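Kartha returns two-arm cell to service after wrist cable and finger work

BUTAMVILLE, 4 Jan 2020 – Kartha has put its two-arm handling cell back into operation at the Butamville test hall after a maintenance stop that covered the wrist cabling, the gripper fingers and the reference positions of both arms.

The cell, known internally as Pallevness, is used to develop handling routines for soft and irregular goods such as bags, plush toys and packaged items. It had logged 2,000 hours since its last full inspection in July. The service interval for the arms is set by operating hours, and the inspection was scheduled before the next series of trials with fabric goods.

Derek Dobson, who is responsible for maintenance in the hall, said the stop was brought forward by eight days after the controller recorded repeated signal dropouts from the gripper on the left arm. The dropouts occurred only when the wrist was rotated close to its limit. No fault was found in the gripper electronics. The connector at the wrist end of the cable had worked slightly out of its seat, and the cable clamp next to it had lost tension.

The connector was cleaned and reseated and the clamp replaced. The technicians also gave the wrist cable a longer free length. A tight cable puts a side load on the connector each time the wrist turns, while one that is too long can catch on straps or packaging. The new length was checked by running the arm at reduced speed through the full set of programmed wrist positions, with the table first clear and then loaded.

The fingers on both grippers were removed, measured and refitted. Finger screws are now tightened in two passes with a torque driver and marked with paint pen, so that a screw that has moved can be found during the daily walkaround. Jaw alignment was reset with a gauge block. Before the stop, the left gripper closed with a small offset between the two fingers, enough to make it slip on thin material.

Kenza Ramadan, who programs the cell, ran the acceptance trials. Fabric goods are the hardest part of the set, she said, as straps and loose parts shift when one arm lets go. The routine calls for one gripper to hold the item while the other works on it, and the two arms must agree on where the table is. Any error in the reference positions shows up as pull on the item. 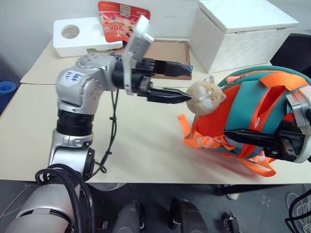
The two grippers at a child's backpack with a plush hamster attached to its side. Packaging items stand at the back of the table.

Reference positions were taken again for both arms with a touch probe at fixed points on the table. The previous values had been in use since the cell was moved from Idmont, and the probe readings showed that the right arm had been working from a table height that was slightly too low. The old values have been archived and the controller no longer accepts them.

Acceptance consisted of 185 handling cycles at normal speed, with a stop for inspection every 40 cycles. According to the service report, no signal dropouts were recorded and the finger screws had not moved at any of the inspections. Two cycles were aborted by the force limit when a strap went taut between the grippers. The report classes both as correct responses by the controller.

Ragnheiður Þrastardóttir, who signed off the report, has asked for two changes to the daily routine. The operator is to check the wrist cable by hand with the arm parked and drive power off, and the jaws are to be wiped down before each change of goods. Lint from plush and woven material had collected in the finger serrations and was found during disassembly.

One item remains open. The replacement clamp is a stock part and will be exchanged for a wider type – already on order – at the next planned stop. Until then, wrist rotation on the left arm is limited in software to a reduced range. Georges Khalaf will take over maintenance of the cell from Dobson once the clamp has been fitted.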